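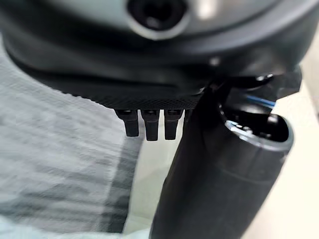
Words: Rebecca Amato
Filed under: Kitchen, Knives and sharpening
Comments (3)

I have been lied to by knife sharpeners before. The one that came free with a block, the pull-through with the suction foot, the ceramic rod that did something to my bread knife I'd rather not go into. So when the Haslinger rolling sharpener turned up for review, with a leaflet promising a "lifelong edge" in its first line, I put it in a drawer and left it there until October.

The idea is simple enough. The knife sits edge up against a magnetic block, which holds it at a fixed angle, and you roll a drum with a gritty disc on each end back and forth along the blade. You get two angles, one steep and one shallow, and the leaflet is no help at all in choosing between them. It says the shallow side is for "fine knives" and the steep side for "strong knives". My main knife is an old Galtton chef's knife that I would call neither.

I went with shallow. First go, 40 passes each side, as instructed, and it would still only crush a tomato. Second go, the same again, and I could feel a burr along most of the edge but not near the heel, where the drum doesn't reach properly because the handle gets in the way. Haslinger's website says this is normal. I don't doubt it, but it means the last bit of the blade, the part I use for carrots, stays as blunt as it was.

After that I lent the thing to Azlan Wijaya, who cooks for a living and does his knives on a wet stone. He gave it back the next morning. His view was that it puts a decent edge on a cheap knife and a slightly worse edge on a good one, and that he could have done the same on his stone in less time. He also pointed out that the magnets had left fine scratches on the side of his Kisumik petty knife, probably from grit left on the block. Wipe it down between knives. The leaflet doesn't mention that either.

To be fair to it, the angle is the part most people get wrong on a stone, me included, and the block does take care of that. By the third knife I had stopped pressing too hard and the results were better. My paring knife came out very sharp indeed and has stayed that way for a few weeks of ordinary use. The finishing disc is another matter. I tried one half of a blade with it and one half without, and I couldn't tell them apart on paper, onion or chicken skin.

Then there's the price, which is 74 pounds, with replacement discs on top. There is no word on how long the discs last. I asked and was told it "depends on use". A plain two-sided Giso stone costs a good deal less and wears down where you can see it happening.

If you have a drawer of middling knives and have already given up on stones, you may well like it. I'd wait for a sale. I'm keeping mine for the paring knife and sending the Galtton out to be done properly.

Good: holds the angle, hard to hurt yourself, quiet
Bad: misses the heel, poor leaflet, dear discs
Score: 3 out of 5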